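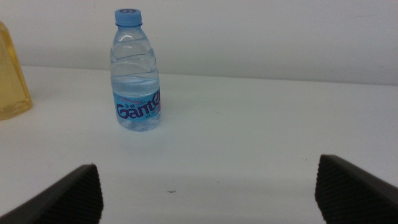
Water bottle, light blue cap, on the white table.

Workshop notes, April, started 4:30 pm

Long afternoon on the card rise for the Kairys show, and a happy one. Danai came by with her own deck (softer than mine, lovely to handle) and we ran the whole routine 34 times, start to finish, with me playing the spectator for most of them and being as awkward as I could manage!

The thread still catches when the selected card goes back near the bottom. Two hitches today, both on the left side of the case, so I sanded the inside lip a little more and rubbed it with candle wax. Much smoother after that — I'd like Margus to try it with his bigger hands before we call it settled.

Patter: the opening story drags. Danai suggests we have the card signed first and tell the story while the ink dries, and I think she's right, though it means moving the pen to the right jacket pocket and relearning that whole bit.

Still to do: cut new thread, ask Apolline about the lighting at Clinholm (side light shows everything), and find the spare case, last seen in drawer 2.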